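A September afternoon among the grippers at Skemo

I'd been promising myself a trip to the Skemo open afternoon for ages, and this September I finally got on the train and went (two changes, a cheese roll, no regrets). If you read this blog for the soldering, sorry, it's all robots today!

Skemo do test work for people who can't decide which gripper to buy. You bring them your awkward object, they try it with a few different hands and tell you what they found. They've got a big grey-floored hall with arms set up all over the place, and visitors could wander between the cells and ask questions. Marianna Śliwiński met our group at the door with a tray of badges and told us to touch nothing with a red sticker on it, then handed me a badge with a red sticker on it.

First stop was the suction bench. I'll be quick about this one. It's a cup, it sticks to cardboard, it doesn't stick to a woolly hat. The man next to me had come all the way from Nidby with a bag of bread rolls to try and was terribly disappointed, though he did cheer up when they got the two-finger Adeleke out for him. That one has soft pads, and it carried a roll across the table with only a little dent in it. He asked what the pads cost and went a bit quiet.

After that we had coffee, and then the bit I'd come for, which was flowers.

I do a lot of faffing about with artificial flowers at home (my sister dresses shop windows and I get roped in), so I know how horrible they are to handle. The stems catch on each other, the heads flop, and you pull one and get four. Skemo use them as a test for exactly that reason. You get a heap of stems on a wooden table, with vases and planters standing near, and the arm has to pick one out and put it where it's told. Jarosław Kalinowski was running the cell and he let us crowd round the screen to look through the wrist camera, so you get the gripper's own idea of the job.

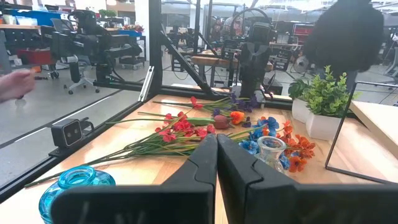 The flower cell from the wrist camera, fingers nearly together over the stems.

I hadn't realised how much of the view you lose to the fingers! They're great big black things from that angle, and they sit right over the spot you most want to look at. Jarosław said that's the whole argument between him and the people who do the software. They'd like the wrist camera further out, he'd like it tucked in where it won't clout a vase. For now they lean on the stereo camera on the side rail as well, and between the two you can usually work out where a stem is going.

We got to have a go ourselves, three minutes each. I went for a red one. I came in too steep, shut the fingers on fresh air, had another try from flatter and came up with the red one plus a blue one that had hooked itself on. Marianna said that was a pass by visitor standards, and I shall be telling people so for years.

They'd also run the same pile with a set of Grornaletti fingers that morning, and had the results pinned up on a board. Each pair had 200 goes at lifting a single stem. The Grornaletti ones are thinner at the tip and did better at getting in under the stems, but they let go more often on the way over to the vase. The black ones hardly ever dropped anything once they had hold of it. I asked which he'd buy with his own money and he said the black ones, then wandered off and came back to say it depended on the vase.

A few odds and ends I scribbled down:

The fingers come off with four bolts. He swapped a set while talking to us and didn't look down once.

Pads last over 3,000 grips before he bins them, on stems anyway. Wire stems chew them up faster than the plastic sort.

The hall is warm with all those people and arms in it, so wear layers.

Coffee is free, biscuits go early.

I stayed till 5, missed the sensible train and had a long chat on the platform with the bread roll man, who is going to send me his notes on the soft pads. They're doing another open afternoon in spring and you can bring your own object if you email first. I'm taking a bag of my sister's eucalyptus.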